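Do you really need a new computer? Notes from a sceptic

December 13, 2025

Every year in the lead-up to Christmas I get the same question from family: should I just chuck the old one out? This year it comes with extra panic attached, thanks to ads telling people their desktop is a hazard and a brand new box is the only cure. I've been reading those ads for most of my adult life and I have yet to see one that says your computer is fine, carry on.

So I've spent the past few weekends on old desktops again, mostly ordinary office towers, the sort that get sold off by the pallet when a lease runs out. I don't have a lot of love for them. They're heavy and they're ugly. But the people who designed them clearly expected somebody to open them in a hurry, and I can't say that about the laptop I'm typing on, which is glued shut like a cereal prize.

The case that set me off was my sister-in-law's. She'd had a quote from Plirketti, the repair place in Colbridge, and the quote said her machine was "at end of service life" and recommended replacement. Replacement was going to be 1,646 dollars. I asked what was wrong with it. It was slow to start. That was the whole complaint. Slow to start, fine after that, used for email, the footy club newsletter and a spreadsheet of who owes what for raffle tickets.

I'd be slow to start too if I'd had the same hard drive since the last time anyone wrote a cheque.

A new solid state drive and a bit more memory came to 130 dollars. I did the swap at the dining table with one screwdriver, and I barely needed the screwdriver. On the old Dells the drive sits in a blue plastic carrier and the carrier comes away with a latch. Blue is the colour they used to tell you "this bit is meant to be touched". I used to think that was a gimmick. I've come round to it, grudgingly, after a different brand had me hunting for a hidden screw under a rubber foot. 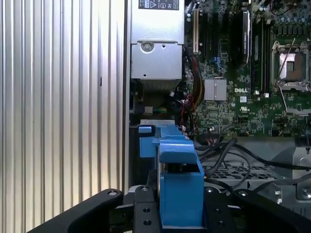 Eamon Cronin reckons I'm being too kind to the blue plastic. He wrote to me after the last post to say the latches go brittle, that he's snapped two of them on machines that had lived near a window, and that he would take four plain screws over a clever clip any day of the week. He also says anyone putting a new drive in an old tower is throwing good money after bad if the power supply is the original.

Fair enough on the latches. Go gently, and don't lever at them with a butter knife. On the power supply I'm less convinced. Yes, they wear out. But I'd want to see some sign of trouble before I replaced one, and "it's old" isn't a sign of trouble. I'm old. And please don't open the power supply itself, whatever the bloke in the video says. Swap the whole unit or leave it be.

I do have doubts about my own side of the argument. The repair crowd can be every bit as pushy as the shops. I went to a talk at the Prornbridge library in April where the speaker claimed we could each save 2,000 dollars by never buying a new computer again, and when I asked over what period and compared with what, I got a lot of waffle and a flyer. Some machines are done. If yours can't run a system that still gets security updates, and you do your banking on it, then no amount of fresh memory will fix that. Moynihan, the recycler out past the tip, will take it off your hands for nothing, though pull the drive out first. I don't care how trustworthy they look.

What I tell people now is to get three things in writing before they agree to a replacement: which part has failed, what that part costs, and what the labour is. My sister-in-law rang Plirketti back and asked all 3. They said they'd have to get back to her – she's still waiting.

Next up is a tower with a rattling fan, probably fluff.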